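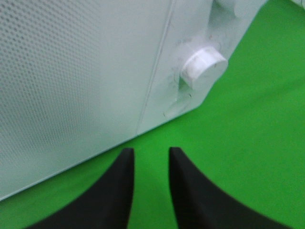 Starnevine Tenants' Club – Small Claims Group

When I rented my first flat here, I signed the contract in ten minutes. In March my landlord, a firm called Danko, kept 774 pounds of my deposit of 900, and I had to learn quickly what a hearing is.

I read the contract again with Rami Ghanem from our group. He told me to write a list of dates first and keep my feelings for later. It was good advice – I had 16 emails and could not find one of them quickly. 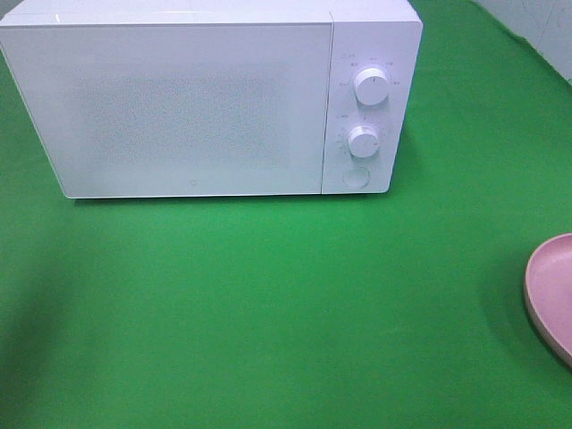

Evidence was the part I understood least. I thought the judge would simply believe the more polite person. What I needed was the inventory, signed on the first day, and every item on it written clearly. A white microwave with a mesh window in the door should be written like this, and not only as "kitchen items". My inventory said "kitchen items". The hearing is on 10 July 2023 and I am still preparing my papers.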